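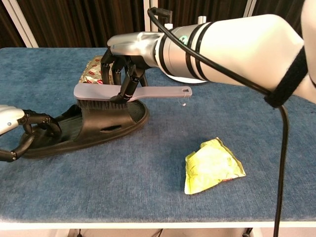
Grey plastic brush, held over the top of the handle.

I replaced the grout in the upstairs shower in January and have been asked twice how it was done, so I'm writing down the method.

The old grout was unsanded cement, crumbling along the bottom two courses. I raked it out by hand with a carbide blade to two-thirds of the tile depth. An oscillating tool is faster, but I chipped a tile with one in the last house and have no spares for this colour.

After vacuuming, I scrubbed the joints with a stiff brush and plain water and left them overnight. I skipped the acid wash. The tiles are marble, and acid etches marble.

For the new grout I used Nostetti, the unsanded one, in a pale grey. The instructions call for 22 per cent water by weight. I found that too loose for vertical joints and settled on 21, measured on the kitchen scale. One batch had a working time of half an hour. Vinh Hà, who tiles for a living, told me to mix half of what I thought I needed, and he was right.

Pack the joint with the float at 45 degrees, wait until the surface loses its shine, then wipe on the diagonal with a sponge that has been wrung out hard. Too much water at this stage gives you patchy colour. I have one patch behind the mixer tap to prove it.

The corners got silicone, not grout. Movement joints crack otherwise, and the previous owner's had.

Sealer went on after it had cured. I still have to do the floor.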